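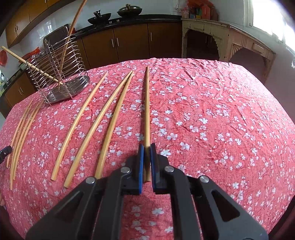 How I Write a Book Review Without Spoiling the Book

I've been posting reviews of horror and thriller novels for a good few years now, 135 of them at last count, and the question I get most is how I talk about a book with a big twist and keep the twist to myself. So this is my method! It's a bit messy, but it works for me.

Step 1: Read with a pencil

I keep a bookmark made from folded scrap paper and jot page numbers on it while I read. Just the number and one word, so "86 cellar" or "creepy aunt". If I stop to write full sentences I lose the mood, and with horror the mood is half the fun. When I read Gellby by Kristýna Jurčo (a ghost story set in a shut-down ferry town, go get it) I ended up with 26 little notes, and that was plenty.

Step 2: Wait a day

I used to write the review the minute I closed the book. Those reviews are all capital letters. Now I sleep on it, and whatever I still remember over breakfast is what goes in the first paragraph.

Step 3: Pick your cut-off point

This is the big one. I choose a page somewhere in the first quarter and pretend the book ends there. Anything before that page I can talk about freely, anything after it I only talk about in terms of how it felt. With a monster like Dalibor Hrubý's Pulberg, all 686 pages of it, the first quarter gives you loads of room. With a skinny novella I might stop at the end of chapter one. The back cover blurb is fair game too, unless the blurb itself gives too much away (looking at you, Jumirach). 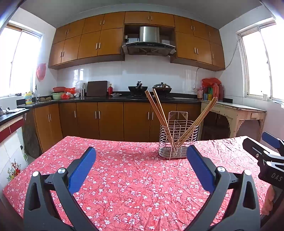
Step 4: Write the setup in three sentences

Who is it about, where are they, what goes wrong. Three sentences, then stop! My early reviews spent five paragraphs retelling the plot and one line on whether I liked it.

Step 5: Say what worked and what dragged

Be specific about the writing. "The dialogue between the sisters sounds like real sisters" tells people a lot and spoils zero. If the ending let you down, say it felt rushed or came out of nowhere, and leave the details out. Don't write "you'll never guess who did it" either, because then the reader spends the whole book guessing.

Step 6: Have someone read it who hasn't read the book

My sister gets this job. I ask her what she thinks happens in the last chapter, and if she gets it right, I go back and cut.

I'm starting Rusu tonight, so that review should be up later this week.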